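Okay, people asked for an update on robot club, so this is going to be a long one. Get a snack. 1/

For anyone new: I help out with a student team at our community college. We have eight students, one room, and a two-armed robot we call Loren. (She was named before I got there and I'm not going to argue with it.) 2/

Our project this spring is a sorting challenge called Stestness. You get a table, a bunch of pretend kitchen stuff, and two baskets. The robot has to put the right things in the right baskets. Sounds like something a toddler could do, and yes, a toddler would beat us. By a lot! 3/

The rules give you 30 minutes of table time per run, and you can score 20 points tops. Our first practice score was not 20. It was not in the neighborhood of 20. 4/

Most of what we do is teaching by showing. A student drives both arms through the job by hand, we save that run, then do it again with everything moved a little. We have 719 saved runs as of this morning and I swear I've watched every single one of them twice. 5/

Hauwa Danladi is our best driver and it isn't close. She goes SLOW. Everybody else wants to zip over and snatch the thing, and then the robot learns to zip over and snatch the thing, and then we're all under the table looking for a bun. 6/

Speaking of buns. I had strong opinions about the pretend food before we started and they were all wrong. I figured bread would be the easy part because it's round and squishy looking. But round stuff wants to roll away the second one finger touches before the other. 7/

And flat stuff is a whole separate headache. If it's lying flat on the cloth, the fingers have to come down really low and close at just the right height. Too high and you grab air, too low and you're plucking at the tablecloth. We've done a LOT of plucking at the tablecloth. 8/

Nuria Jemal did the camera work this term, and she's the one who pushed for looking at the close-up view next to the wide view before we throw out a bad run. So now that's a habit. Half the time the wide view looks perfect and then you check up close and go, oh. Oh no. 9/

We also had a big debate about the black cloth. I was on team black cloth (light-colored things pop right out against it). Dudek, the other team that shares our practice hours, uses plain white and thinks we're nuts. My one complaint is lint. It shows every speck and I own one lint roller. 10/

Anyway, pictures! Baskets, buns, the black cloth, all of it: 11/

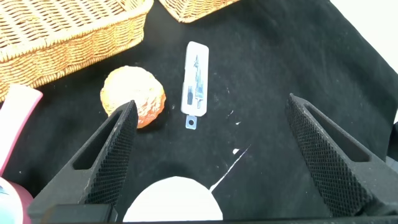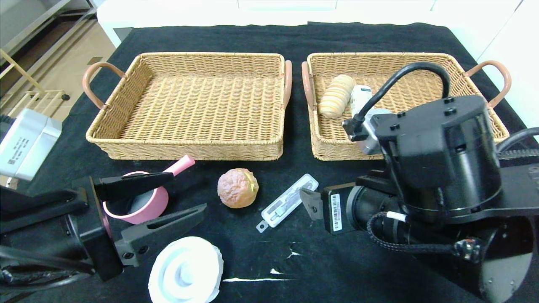
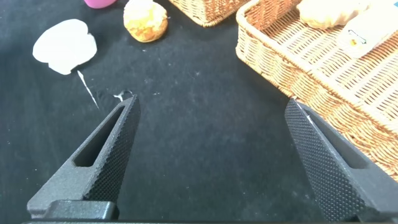
Robot Club Notes, Issue 8

Yep, we have a newsletter, and that's the issue these are going in. Hauwa does the layout and I do the typos. 12/

My favorite is the wide one, because you get both arms and the pink saucepan. The saucepan is everybody's nemesis. That handle! If you come in from the wrong side the whole pan just spins around and points at you like it's laughing. 13/

The clear plastic package on the cloth in that same picture is the other troublemaker. See-through packaging is rough for cameras, and we've been going back and forth on whether to grab it across the middle or by one end. I vote middle. I've been outvoted. 14/

And if you look at the other two, you get a good look at the bumpy texture on the inside of the fingers. We've been talking about grip all month and I could go on about it for another ten posts, but I'll spare you. 15/

What's next: Oteleck is hosting the regional round in May and we're signed up. Before then we want more runs with the baskets shifted around, because right now I think Loren is a little too sure she knows where they live. 16/

Also on the list is new drivers. We've got first-years who've only watched so far, and Hauwa is going to sit with each of them for a whole session. No zipping. No snatching. 17/

A couple of you asked if you need to know how to code to join. Nope! Two of our eight came in from the culinary program and they're great at this. They had very firm thoughts about which breads belong together in a basket, too. 18/

If you're local and want to come watch a practice, message me and I'll send you the room number. Doors open at 4 and we usually quit when somebody gets hungry. Bring a lint roller. 19/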